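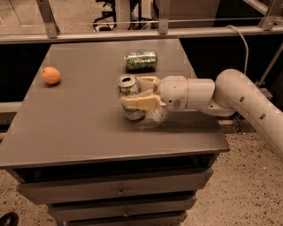
Break room cleanup is going over to the arms at the Livuldale site starting in December, and since the announcement went up the questions have been arriving faster than the answers. Wubit Seyoum in Operations collected them off the sticky notes on the fridge. We have answered the ones fit to print. If you leave an opened soda can on the gray table next to another one lying on its side, expect a pair of beige fingers to come for it. Whether they come for your orange too is covered further down.

Is this going to replace anyone?
No. The evening cleaning crew keeps its hours and its pay. Can and cup duty moves to the arm, and the crew moves to the floors, windows and the inside of the microwave, a job no machine has yet agreed to take. Petro Stetsiuk, the crew lead, signed off on the new task list after crossing out two lines and writing "no" beside a third.

So what changes for the rest of us?
Mostly your habits. Anything left on a break table after 7 p.m. may be picked up. Under the old system it would have sat there until somebody's conscience gave out.

How does it know my drink is finished?
It doesn't. An opened can is treated as trash after hours. If you're working late and still sipping, hold on to it.

What about food?
Whole fruit stays where it is. So do lunch boxes and anything in a closed container. Open bags of chips were a gray area in the trial, and Cinzia Tedesco from Facilities would like it known that she has heard enough about the pretzels.

Can it open the drawers?
It isn't set up to. The drawers remain full of soy sauce packets and dead batteries, and they remain our problem.

Who do I call when it gets stuck?
Extension 70, day or night. Please don't tug on the arm, push the arm or give it a fist bump. Press the stop button on the wall and step back. You won't get in trouble for pressing it, even if you were wrong.

Is it recording me?
The camera looks at the tabletop while the arm is working, and images are deleted when the shift closes. Nothing goes to your manager. The full policy is posted on the Soomro board beside the time clock, in a font we have asked them to make bigger.

How many cans are we talking about?
The trial at our Clarkorura building cleared 2,823. The target had been 4,000, but people there started throwing out their own cans once they had an audience. Management is calling this a success, and we suppose it is one.

Will there be training?
Yes, 2 short sessions with Kiros Kahsay. Cleaning staff attend on paid time and learn to restart the arm, change the finger pads and log a fault. Everyone else can come for the stop button part and leave.

I have a question that isn't here.
Leave a note on the fridge. Thongchai Khunthong picks them up at the end of each shift, by hand.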